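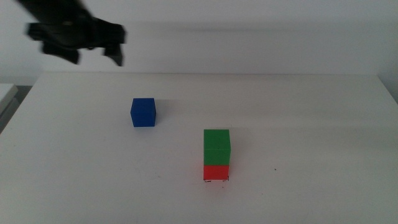

Marius Stanciu wrote:

> I have been through the draft stacking sheet and I cannot
> make the second task agree with the first. If the cubes are
> nominally the same size, the order of colours should make no
> difference to the height, so why is it fixed? Also, what
> counts as flush? On my set from Penska the edges are slightly
> rounded and I can slide a card under one side of the top cube
> without anything looking wrong from the front.
>
> Last point: do we need a white surface? Mine is a beech
> worktop and I would rather not cover it.

Taking these in order.

1. Colour order. It makes no difference to the height. It is fixed so that a tower can be named in three letters and compared between sites. Read from the bottom up, the standard tower is RGB: red, then green, then blue. RG with blue standing apart is the part-built state and is logged as RG/B. Misstead used to write them top down, so anything in the archive before May has to be read in reverse. I have not corrected those entries.

2. Flush. The sheet says "left edges in line as seen from the front of the table". Overhang on the right is permitted and should be noted, without a measurement, as slight or marked. The reference tower would be entered as follows:
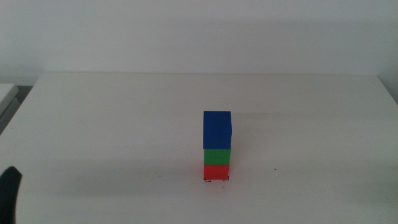
Tower RGB, left edges roughly flush, blue with slight overhang on the right.

An overhang at the top can make the upper cube look larger from the front, as can standing too close. Please do not write "oversize" in the log on appearance alone. Put callipers on the cube first. If it is oversize, withdraw it and say which set it came from. Skavaleck withdrew 9 cubes out of 558 on that basis, all of them with paint built up along one edge.

As for sliding a card under one side, that is a rocking cube. Turn it on to another face and try again. If it rocks on every face it is no use for towers, though it will do for single placement.

3. Surface. White is preferred and matt is required. The trouble with beech is the red cube, which is harder to pick out against a warm-coloured worktop late in the afternoon. A sheet of painted board laid on top is enough. It need not be spotless. Small specks and scuffs can stay, provided they are not used as positioning marks. If you want a mark, use pencil and write down where it is.

The single-cube task is the one where people drift. Blue goes on the right-hand side of the surface, standing on its own, with the other two well clear.
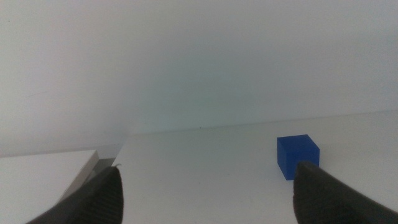
Set the cube down flat and leave it. Do not square it up to the back edge of the table afterwards, as the angle at which it comes to rest is part of the entry. Log the angle by eye as square, turned left or turned right. Anghel asked for degrees and I have said no for this round.

Limits per site remain at 32 towers a session and 1000 in total. A tower that falls before it is logged is entered as F and does count towards the limit.

Marius, if your Penska set still rocks after turning, send me the set number and I will mark it on the sheet before the next draft goes round.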